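Restaurant Reviewer (Part-Time, Freelance)
Pralside Food Guide

Pralside publishes short, practical reviews of cafes, brunch spots and neighborhood restaurants. We are looking for one freelance reviewer to cover the Montoya district and the streets along Barkar Avenue. The contract starts in February and is renewed by the season.

The work

The reviewer makes 2 visits per month, at least one of them during brunch service. Each visit results in a review of 600 words and a completed score sheet. Tables are booked under a name unconnected with the guide, and all bills are paid in full at the time of the meal. Free meals, discounts and gifts are declined.

Scores cover food, service, noise level, seating, access and value. Each score needs a written note taken during the meal or within 12 hours of leaving. Notes may be handwritten, and legible scans are accepted.
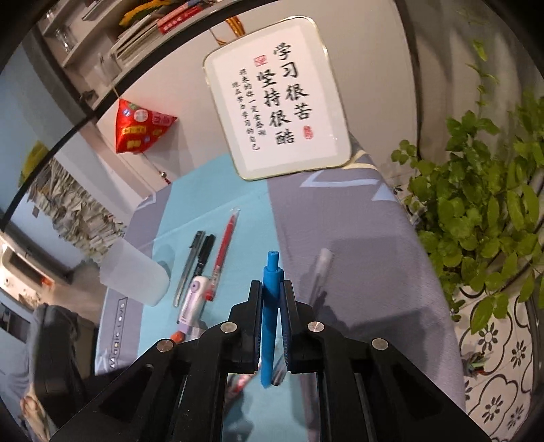 Requirements

– Published writing on food or drink, in print or online. Personal blogs count.
– Ability to describe a dish in plain terms, including portion size, temperature and seasoning.
– No financial interest in any restaurant, supplier or booking service in the coverage area.
– No dietary restriction that would rule out most of a standard brunch menu. Vegetarian applicants are welcome and will be assigned suitable venues.
– Own transportation. Some venues on the north side of Montoya have no evening bus.

Reviews are filed through Hundo, our editing system. Training takes one afternoon and is paid at the hourly editing rate.

Pay and expenses

A flat fee is paid for each accepted review. Meal costs for two people are reimbursed up to the limit set for the venue – alcohol is covered only where the drinks list is part of the review. Itemized receipts are required. Card slips alone are not accepted.

The guide has over 2,000 subscribers. Reviews carry the writer's initials only, and reviewers agree not to post about a visit before the review appears.

How to apply

Send a cover letter, two writing samples and one unpublished review of a place where you have eaten recently. State which days and meal times you can cover. Applications go through the contact form on the Pralside site, under "Reviewer, Montoya." Shortlisted applicants will be asked to complete one paid trial visit.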